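3.2 Moral language in parish study groups

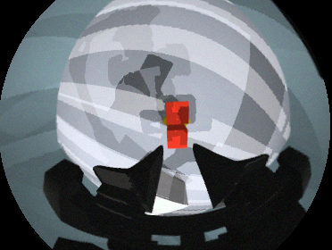
Figure 2. Rendered view: upright red block on a patterned, curved surface.

The second part of the study looked at how members of church study groups talk about right and wrong when no set text is in front of them. We used the written replies collected in Horkberg and the villages near it, 887 in all, and left out those that gave only a single word. That brought the number down to 545. Each reply was read twice and sorted by the main ground it gave for a moral choice - scripture, conscience, church teaching, or the likely effect on other people.

Conscience was named most often, and by all age groups. Older members tended to tie it to prayer, while younger ones spoke of it as something formed at home or at school. Church teaching came last, even among those who attend every week. In 29 replies the writer gave two grounds that pulled against each other and left the matter there. We kept these as a separate group, as forcing them into one heading would have hidden what the writers were trying to say.

The sorting scheme follows the one set out by Onyshchenko, with one change. That scheme treats love of neighbour as a branch of scripture. Our readers found it hard to apply, for many replies spoke of kindness with no mention of the Bible at all. We therefore placed such replies under effect on others. The Wodano groups, discussed in section 4, were sorted in the same way.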